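Atelier Minja recherche un ou une gestionnaire de stock (CDI, temps partiel)

Minja loue de la vaisselle et du linge de table pour les mariages, les fêtes de village et les repas d'entreprise. Notre dépôt de Drarkau compte 362 références et nous cherchons quelqu'un pour en assurer le suivi à partir du mois d'août.

Vos tâches
Préparer les commandes et contrôler les retours
Tenir l'inventaire à jour sur tableur
Signaler la casse et commander les remplacements
Accueillir les clients qui viennent retirer leur location au dépôt

Le poste est de 18 heures par semaine, réparties sur 4 matinées, de 8 h à 12 h 30. En haute saison, nous demandons parfois des heures en plus -- elles sont payées ou récupérées, au choix. Il faut pouvoir porter des caisses jusqu'à 15 kg.

Profil
Une première expérience en magasin ou en logistique est appréciée, sans être exigée. Le permis B est nécessaire, car vous ferez de temps en temps une livraison à Delunitz. Un français correct à l'écrit suffit pour les échanges avec les clients.

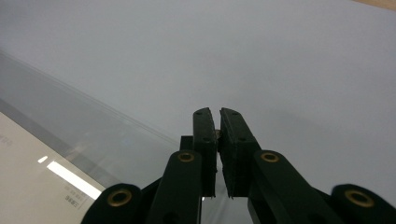
La période d'essai est de deux mois. Pendant les premières semaines, vous travaillerez avec Sowmya Naidu, qui tient le stock actuellement et passe au service commercial à la rentrée.

Pour postuler, envoyez un CV et quelques lignes de présentation à Tudor Voicu, ou déposez-les au dépôt le matin. Les entretiens se font sur place -- comptez une demi-heure, visite comprise.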